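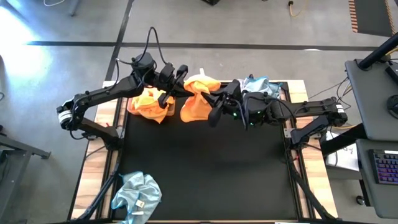 By Grorov Track Support

Section 4: Setting up the Gashi finish line timer

Read this section the night before the carnival. Reading it at the finish line while the under-12s are being marshalled is also possible, and is how most people do it.

Allow 40 minutes for set-up. The box says less, but the box was written by sales.

1. Find the finish line. On a grass track, confirm with the ground staff which of the white lines it is. Last winter's football markings have fooled better people than you.

2. Stand one tripod on each side of the track, outside the lanes and in line with the edge of the finish line nearer the runners. Spread the legs fully and peg them.

3. Fit the sender to the inside tripod and the receiver to the outside one. They look identical apart from the label, a decision we regret.

4. Turn on the sender, then the receiver. Swivel the receiver slowly until its light goes from red to green.

5. Run the start cable from the console to the start sensor. The reel holds 70 metres. For longer races, use the wireless link (Section 5).

Caution: Cover the cable with matting wherever people walk. Parents with prams will find any part you leave bare.

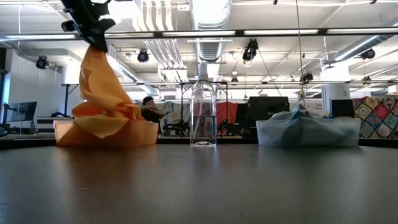 Can the console sit on the grass?
Put it on a table or a crate. The vents are underneath, and damp grass will get into them well before lunch.

6. Set the beam height. For most sprints the chest mark on the tripod is right. For the youngest age groups, drop to the lower mark or the beam will time nothing but their hats.

7. Press TEST and walk through the beam. The console should beep once and show a time. If it beeps twice, it has timed your elbow as well. Keep your arms in and try again.

8. Choose the event from the menu. For anything up to the 3000 metres, pick the distance and check the lap count on the screen before the race is called.

Note: Code 310 means the beam is blocked. Check for bunting, spectators and the official who has chosen to stand in it.
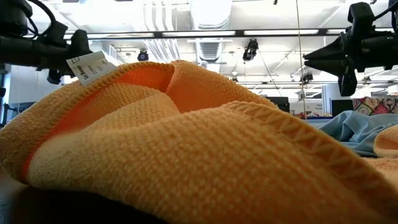
What happens if the battery runs out during a race?
The console saves every time already recorded, but the race in progress is lost, so keep a stopwatch on first place as a backup.

9. Lock the settings by holding LOCK until the padlock appears. Children like buttons.

10. Export results to Stolesent or Prirkirier before you switch off. Either program will open the file. Label it with the age group, as "final FINAL new" will mean very little to the records officer in August.

To pack up, see Section 9. Wind the cable back onto the reel as you go, and take the pegs out before you lift the tripods.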